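May 2, 2019

Second arm commissioned on the Brandham line. Cycle count at shift end was 949, against a target of about 1,000 in the morning plan, so the plan will be changed.

Selina Aigner and I spent the first two hours on grip force. The Fusance controller still rounds the setpoint, and I logged that again. After lunch we moved to the tidy-up routine, the one the packers asked for: pens back in the cup at each station before handover. It sounds minor. It used to be the last job of the shift and people were paid for it. Now the shift closes ten minutes earlier and the ten minutes have gone from the time sheet. Two packers raised this with me. I had no answer and passed it to the Zadham office.

Approach angle for the pen is a slant, tip first, released only once the tip is inside the rim.
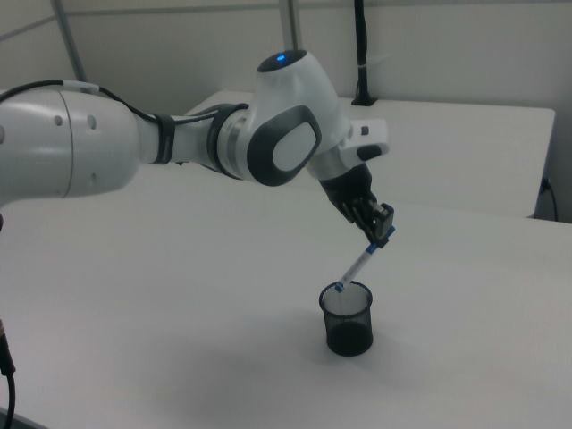 Open items

Grip setpoint rounding.
Time sheet question, no reply yet.
Retraining for the packers is listed for July. Selina wants it sooner. So do I.
Cable strap on the forearm: check weekly.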